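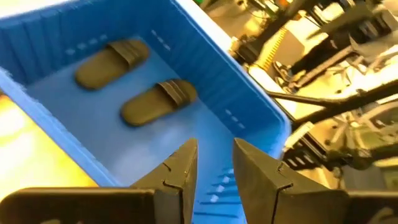

When does a robot cell that picks from open bins need a new risk assessment?
Whenever the gripper, the fingertips, the bin type or the range of goods changes, and in any case every 12 months under the Hunix code.

Hunix publishes second edition of its code of practice for bin picking

BREDTON, April. Hunix has published the second edition of its code of practice for robot cells that pick mixed consumer goods from open plastic bins. The code applies to single-arm cells with two-finger grippers used in returns handling, order picking and repacking. It covers footwear, folded clothing, boxed goods and soft packs. It does not cover food, glass or goods sold by weight.

The second edition was drafted with Zurnico, which builds picking cells, and Hagedorn, which runs the returns centre at Bredton where the draft rules were tried. The trial logged 2196 picks from ribbed and smooth-walled bins. Each missed pick, dropped item and wall contact was recorded with the bin type, the item class and the fingertip in use.

Main changes

The code now has 63 clauses, grouped under cell layout, bins, grippers, vision, operator access and records. Clauses on bins have been rewritten in full. The first edition treated the bin as a fixed part of the cell. The new text treats it as a changeable part which has to be identified, checked and withdrawn when damaged.

Bins with slotted or ribbed walls must be tested with the fingertips that will be used in production. The test checks whether a tip can enter a slot or catch on a rib at any approach angle the planner is allowed to choose. Where a tip can enter a slot, the planner must keep it away from that part of the wall, or the tip must be changed.

Fingertip speed below the bin rim is limited to 50 millimetres per second during set-up and teaching. Production speed is set by the risk assessment for the cell and must be written on the cell record card. A cell that has been moved, even within the same building, returns to set-up speed until its bin position has been checked again.

Paired goods

A new section deals with items that are sold in pairs, such as shoes and sandals. A bin used for paired goods must hold no more than 2 items of the same pair during acceptance testing, laid flat and not touching. Overlapping and upturned items are introduced at a later test stage. The cell must pick and place both items before the pair is counted as complete. If one item is missed, the first is sent to the reject lane and the pair is logged as a single fault.

Straps, loops and laces may be used as grip points only where the maker of the goods has agreed to it in writing. In all other cases the gripper must close on the sole or the body of the item.

Lighting and cameras

Wrist cameras must be checked against each bin colour in use. Smooth plastic can throw back enough light to hide the edge of a dark item, and the code asks for a check at the brightest and dimmest light levels expected during a shift. Cells near roof lights or loading doors need this check at two times of day. Images taken while the arm is moving may be used to find the bin but may not be used to confirm a grip.

Cables

Cables and hoses on the arm must be fixed so that no free loop can hang below the wrist at full reach. Coiled leads are allowed if the coil stays clear of the bin rim through the whole working range. Fixings are inspected weekly and the result is entered in the cell log.

Existing cells

Cells accepted under the first edition may stay in use until their next yearly assessment. They must then meet the second edition, apart from the clauses on record format, for which a further year is allowed. Operators who change a gripper or bin type before that date must apply the new edition at the time of the change.

Availability

The code, the cell record card and the bin test sheet are supplied as one set. Registered users of the first edition receive the set without charge. Printed copies can be ordered from the Hunix office in Bredton. Comments on the text are accepted on the form at the back of the code and should quote the clause number.

Notes to editors

The code is voluntary. It does not replace legal duties on machine safety or the instructions of the robot maker. Where the two differ, the stricter requirement applies.

Press enquiries: Hunix press office, Bredton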